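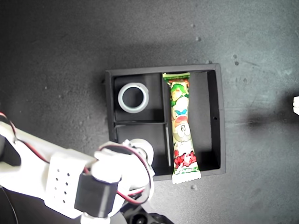 # Haugen opens weekend infusion sessions for young adults with cancer

**May 26, 2022**

Haugen, the outpatient cancer centre run by the Clundico health group, will offer chemotherapy infusions on Saturdays and Sundays to patients aged 16 to 25. The sessions start next month and will run for an initial period of one year.

Until now, all infusions at Haugen have been given between Monday and Friday. Patients who are studying or in their first jobs have often had to miss lectures, exams or shifts to attend, and many depend on a parent or friend taking time off work to drive them home.

The change follows a survey the centre carried out in March. It was sent to young people who had been treated at Haugen or at one of the group's smaller clinics, and 209 replied. Travel and lost study time were the two problems raised most often. Several people also wrote that they had been the youngest in the room by 30 years or more and would have liked to meet someone their own age.

"We asked what would make treatment easier to live with, and the answers were mostly practical," said Lăcrămioara Ursu, lead nurse for teenagers and young adults. "People wanted to sit their exams. They wanted somewhere to plug in a laptop. One asked whether her flatmate could stay for the whole session, and on weekdays we've had to say no to that because the bays are too full."

Weekend patients will be treated in the east wing, which has its own entrance from the car park. Each patient may bring two companions. Parking is free on both days, and the ground-floor café will open from 9 am to 3 pm.

Blood tests will still need to be done before each infusion. Patients booked for a Saturday or Sunday can have these taken at Haugen on the Thursday or Friday before, or at a local surgery if the results can be sent through in time. The pharmacy will prepare weekend treatments on Friday afternoons where the drug allows it, and a pharmacist will be on site for those that must be made up on the day.

Not every treatment is suitable. Patients having their first cycle, those in a trial that requires weekday monitoring, and those who have had a serious reaction to an earlier infusion will continue to be seen during the week. A consultant will be on call throughout the weekend sessions.

The first year is being paid for by a grant of £583,000 from the Plurkero Foundation, a charity that supports people diagnosed with rare cancers, including sarcomas, before the age of 30. The money covers nursing and pharmacy hours, and a part-time youth support worker who will be present at every weekend session.

"A student shouldn't have to choose between a degree and a treatment plan," said Valter Lindqvist, director of the foundation. "We will look at the attendance figures with the centre after six months and decide together what happens next."

Patients already under the care of Haugen do not need a new referral. They should speak to their key nurse, who will check whether their treatment can be moved. Requests can also be made through the Clukis patient app, under "Change my appointment". Patients treated elsewhere should ask their own consultant to contact the centre.

## Notes to editors

- Haugen gave some 3,203 infusions last year to patients of all ages.
- The weekend sessions will have six treatment chairs and one side room with a bed.
- Interviews with Lăcrămioara Ursu can be arranged on weekday mornings through the Clundico press office. Filming in treatment areas needs written consent from every patient present and must be agreed at least 3 working days ahead.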